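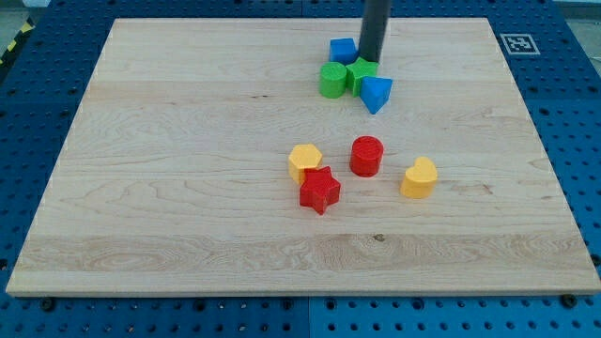 Block pushing cell, board and rod tip, with the eight-block set.

Progress report, December
Project: Skilik tabletop pushing
Prepared by Unathi Mthembu for Marlina Halim, Divora

Summary

We planned 800 pushing episodes for this period and have 464 that we are willing to count. The shortfall comes from a fault in the height control of the arm, described below. The fault is understood and a fix is in place, but the sign-off run is still open. No one was hurt.

What went wrong

On Friday afternoon the arm pressed the rod into the board during a long push toward the rear. The force limit should have stopped it at once. It did not, and the arm kept moving sideways under load until Ikhsan Sutanto hit the emergency stop. The rod mount was bent and had to be replaced.

Ikhsan went through the logs with Rüdiger Stüber. They found two causes:

1. The board height in the controller was a single number, measured at the center. After the board was refitted, the rear sat 3 mm higher than that number. Pushes near the back were therefore running with no clearance.

2. The force limit was being read from an old settings file. A software update had moved the file, and the controller fell back to a default that was far too high -- without logging a warning.

The second one is the more serious. We had been running with the wrong limit for 200 episodes before the stop. Those episodes are in storage but left out of the count above until Aisyah Oei has checked them for contact with the board.

What we changed

The controller now uses a height map taken at the four corners and the center, and it is measured again any time the bolts are touched. If the settings file is missing, the arm will not start. Rüdiger also added a check at power-up that prints the active force limit, and the operator has to confirm it before the first episode.

Open items

The sign-off run on the new limit is not finished. Until it is, we work at half speed with a person at the stop button, so the daily episode count is down. The spare mount from Hilteo has been used and we need to order another. We would like to charge it to the repairs line, if Divora agrees.

The language labeling work was not affected and is on schedule.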